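Rostia hall reopens with new worktops and a cleared store

19 May 2022

The community kitchen at Rostia Hall is open again after a refit that began in February. Groups that had been meeting in the library annexe moved back this week, and the lunch club served its first meal in the building last night.

The work was carried out by Belel, a local joinery firm, with new surfaces supplied by Jarnix. The old worktops had been in place for over 410 months by the hall's own records and had lifted along the wall side, where water got in behind the sinks. They have been replaced with pale, smooth tops that run the full length of the back wall and return under the serving hatch.

The hall asked for a plain, light finish with a matt surface. Bookings staff said the old speckled pattern hid crumbs and spills, and that cleaning rotas were hard to check as a result. Users are now asked to clear everything off the tops at the end of a session and wipe them down before handing back the key. Chopping boards are kept in the rack by the door and hot pans should go on the metal stands.

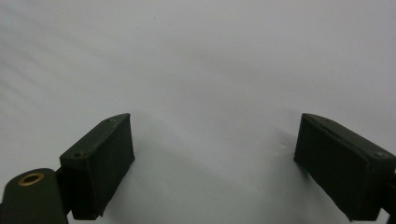 The store cupboard next to the kitchen was emptied at the same time. It held 109 stacking chairs, many with split seats, as well as trestle tables, a tea urn that no longer worked and several boxes of crockery left by groups that have since folded. Usable chairs have gone back on the racks. The crockery was sorted and the complete sets are now in the wall units, with cups on the lower shelf and plates above.

Anything left in the store without a label was put out in the main hall for 3 weeks so that groups could claim it. What remained was given to the Hosseinzadeh furniture shop on the high street, which collects from the hall on request.

The refit cost £600 more than planned, mostly for repairs to the plaster behind the sinks. The extra was met from the hall's reserve and hire charges will stay the same until next February.

Two jobs are still to be done. The extractor fan over the cooker is waiting for a part, and the window should be kept open while the hob is in use. The floor by the back door will be relaid over the summer, when the kitchen will close for a few days. Dates will go up on the noticeboard in the entrance.

Regular groups keep their existing slots. New bookings can be made at the hall office on weekday mornings, and a deposit is payable when the key is collected.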